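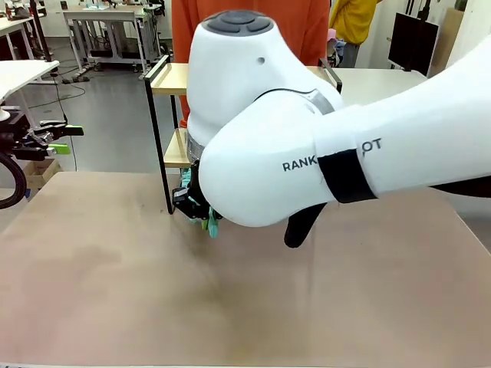 Maiara Falcão replied to my post last night to say you vacuum first and dust second, always, because the vacuum blows half the floor back up into the air and then you've dusted for nothing. OK. Maiara, I love you, but I was raised top to bottom and I have thoughts, so this is a thread now.

My mom's order: ceiling fan, tops of the door frames, curtain rods, shelves, tables, baseboards, floor. You never went back up. If you spotted a cobweb after the vacuum came out, that cobweb lived another week.

I've kept that order in every place I've lived, including 11 years in the apartment on Rezende Street in Drendport, where the heat came out of floor vents and everything I owned had a gray fuzz on it by October.

So last month I tried it Maiara's way before I even knew it was Maiara's way (my sister does it too, there's apparently a whole crowd of you). Vacuum, wait an hour, then dust with a damp cloth.

And ugh, it was pretty good. The TV stand stayed clean for days. But then there were crumbs and cat hair from the shelves all over my nice vacuumed rug, and I had to get the vacuum out again. So is that really vacuum first, or is that vacuum twice??

My old Furneo is probably part of the problem. It's loud and the exhaust points straight out the back like a leaf blower. If you've got a newer one with a decent filter your results may be totally different.

Someone in my mentions asked about feather dusters. I had one! I got it for 99 cents at a yard sale and used it for years and I'm pretty sure all it did was introduce the dust to other parts of the room. Very pretty though. It hung on a hook in the kitchen and I miss the look of it.
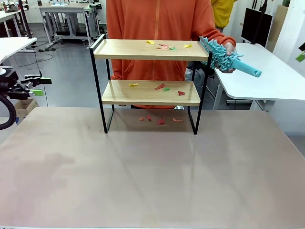
What I use these days is a microfiber cloth, barely damp. Wet enough that the dust sticks, dry enough that you don't leave streaks on dark wood. I run it under the tap, wring it out hard, then roll it up in a dry towel and squeeze. Takes ten seconds.

Wash those cloths by themselves, by the way. I put mine in with a load of bath towels once and they came out covered in lint, and then I was basically putting dust ON the furniture.

No fabric softener either. My mother-in-law told me this and I ignored her for ages. She was right. They stop grabbing.

Books! People never agree on books. I pull out a handful at a time, hold them shut, and wipe along the top edge away from the spine. I have a lot of paperbacks and it takes me a whole podcast to do one bookcase, and no, I don't do it every week, please.

Things I dust weekly: TV stand, nightstands, the shelf by the front door where everyone dumps their keys.
Things I dust when company's coming: everything else.
Things I have dusted once: the top of the fridge. I'm not ready to talk about it.

Whoa, 326 replies? On dusting? Hi, new people. I mostly post about soup.

Corrado Rinaldi wants to know what to do about louvered closet doors. Corrado, I had those on Rezende Street. I put an old sock on my hand, dampened it, and did one slat at a time while complaining out loud. If somebody has a better way please tell us both.

A few of you are pushing the Wandonix spray. I've tried it, it smells nice, like lemon and a dentist's office. I thought it left a film on my dining table, but that table's older than me and has its own problems.

Also my cousin just texted me that her place is 1,889 square feet and she dusts it exactly never, she opens the windows on a breezy day and calls it done. Her house always looks fine! I've checked the shelves with my finger when she was in the other room. Fine!!

OK so where I've landed for now: fan and high shelves, then vacuum, then go have a coffee while it all settles, then damp cloth on anything waist height and down. Maiara says this is her method with extra steps. I say it's my mom's method with a coffee break.

Doing the bedroom that way tomorrow morning. Will report back on the nightstands.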